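Bench notebook, Gulaslow workshop – June, afternoon
2 min read

Box and die on the paper sheet, teal panel behind. Notes on the surface and the layout before anything else goes on the table.
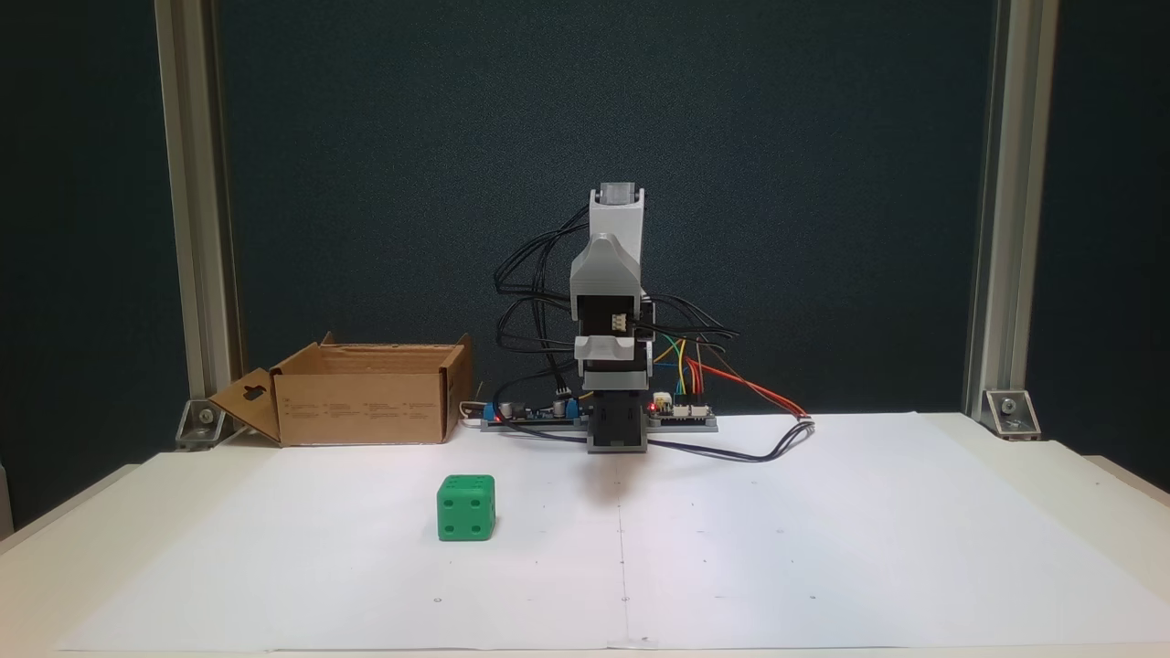
Paper

Large white sheet, faint dot marking, laid over most of the white tabletop. There is a vertical crease down the middle. I tried flattening it under the Povell catalogue for 2 hours and it came back. The next sheet should come off the roll and not out of the folded pack. The dots are pale enough that I lose them under the bench lamp, so positions are better taken with a rule from the edge of the table.

Box

Brown cardboard, open, one flap folded outwards with the handle hole in it. Left of centre. The flap takes up room on the left that the sketch did not allow for. Options are to tape it down inside or shift the box. Rūta Kairys prefers the tape. I would leave it for now – the hole is useful for lifting. Print on the front panel is faint and can stay.

Die

Green, rounded edges, dark indented pips. Sits in front of the box with the 4 facing forwards. Bought from Dasement in a bag of 100, which is more than we will ever use. The rounded edges make it harder to square up to the dots than a sharp-edged one. Start position to be marked in pencil, corners only.

Uprights

Silver aluminium extrusion at the left and right, two corner brackets at the foot of each, bolted to the table. Spacing on the drawing is 800 mm between inner faces. Gauthier supplied the brackets. Bolts to be checked with the long key when the sheet is next changed.

Cables

Jumper wires and black cables run out over the paper on the right. They need tying back before the pencil marks go on. Clips are in the second drawer.

To do

– new sheet, off the roll
– pencil corners for die
– decide on flap with Rūta
– lamp further back, try again for the dots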